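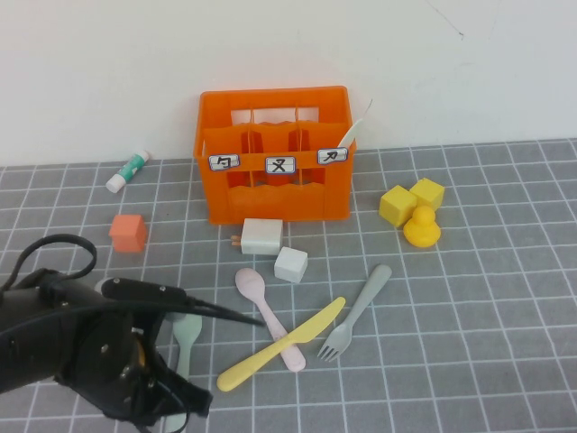

Le rangement des couverts passe pour une question mineure dans les établissements qui servent des repas collectifs. Il occupe pourtant, à la cantine de Borken, une part appréciable du temps de service, et l'on aurait tort de l'abandonner à l'habitude. Un bac à compartiments ne range rien par lui-même si son usage n'est pas indiqué. Trois petites étiquettes manuscrites, cuillère, fourchette, couteau, chacune réduite à un seul caractère chinois sur le plastique orange, suffisent à fixer une règle lisible par quiconque connaît ces signes.

Maëlle Doucette, responsable de la salle, défend depuis longtemps l'étiquette imprimée – uniforme, lavable, conforme à la charte de la maison. L'argument est recevable pour un établissement de 400 couverts. Il l'est moins pour une salle de 40 places, où l'écriture à la main se corrige en un instant et engage celui qui l'a tracée.

Reste la question de la langue. Nous estimons que l'étiquette doit d'abord parler à ceux qui rangent, et que la traduction, lorsqu'elle est nécessaire, peut figurer au dos du bac. La direction souhaite un modèle unique dès le mois de mai ; il serait préférable que chaque salle conserve le choix de ses mots.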